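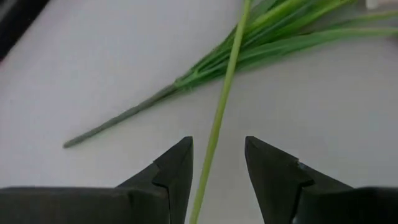
The student who leads the manipulation group at Disgate calls the flower task "the one that looks like a joke on the timetable". It runs every Tuesday through the spring term as the final project of the second-year automation course, and it asks for one thing: artificial stems, placed upright in vases, by a robot arm with a parallel gripper. Each team has six weeks. We spoke in February, at the end of the third.

The leader came to the course from the Nidbridge competition, where teams stack and sort rigid parts. "In Nidbridge you know the part. It is a block, it has a drawing, and if you grasp it off centre you can work out how far off. A stem has no drawing. You pick it up by the middle and the top end does something else."

The first two weeks went on grasping alone. The group started with a fixed approach height and a fixed closing width, both taken from the Nidbridge code, and kept knocking stems aside before the fingers had closed. They now approach with the fingers open and correct sideways from the wrist camera before closing.

"The wrist view is good for the last few centimetres and poor for anything else," the leader said. "If two stems cross, you get a green line over a green line. The segmentation is happy to join them up and tell you it has found one long stem with a corner in it."

The group's answer was to label crossings separately. Of the 500 wrist images they have annotated so far, 346 contain at least one place where a stem passes over another stem or a leaf. Labelling was shared out by the hour and took most of the second week. The leader would do it differently now. "We argued over where a stalk ends and leaves begin. We should have written the rule down first and labelled afterwards. Some of the early ones had to be done again."

Software for the course is supplied through Visiteo, a teaching package that records the camera streams and joint positions against a common clock. The students write their own grasp selection and motion code on top. The leader had few complaints about it apart from the replay tool, which drops the gripper state when playback is slowed down. A workaround is pinned in the group's notes.

Vases are a separate problem. The course provides several kinds of glass, and teams are marked on all of them. The group expected colour to be the difficulty and found that ribs and facets gave them more trouble. "The depth reading is wrong on plain glass, but it is wrong in a regular way. With the fluted clear one it changes as you move. The bumpy green one is the easiest of the lot, it nearly behaves like a solid object. When the yellow bottle is lying on its side we don't try to put anything in it, the planner has to recognise that the neck is pointing along the table and leave it alone."

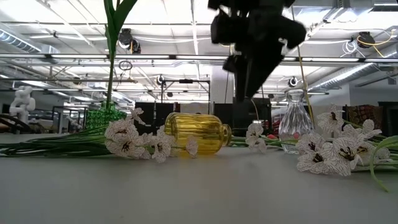 Upright placement is scored in two parts, one for getting the lower end of the stem into the opening and one for releasing without tipping the vase. The group splits the motion in the same way. The arm first brings the stem over the rim, and a slower descent follows, with a limit on sideways force. White blooms lying against the clear vase, on both sides of it, are treated as obstacles for the whole of this phase, and the fingers have to come down from above. "You cannot sweep in from the side," the leader said. "You take the flowers with you."

Their log for the third week lists 118 placement attempts. The leader would not give a success rate, on the grounds that the force limit was altered twice during the week and the figures from before and after should not be added together. The commonest fault was a stem turning in the fingers after it touched the rim. A softer pad material is on order from Zaidi, and until it arrives the group is testing a lower grasp point, nearer the cut end.

Asked what the remaining three weeks are for, the leader listed leaf handling, the recovery routine for a dropped stem, and the report. Leaves come first. A broad leaf near the grasp point can fold between the fingers and hold them apart, and the gripper then reports a firm grasp on something much thicker than a stem. "At the moment we reject any width over a set value and try again somewhere else. That costs time, and the run is timed."

The report is due in the sixth week. The leader has written the section on calibration and none of the others.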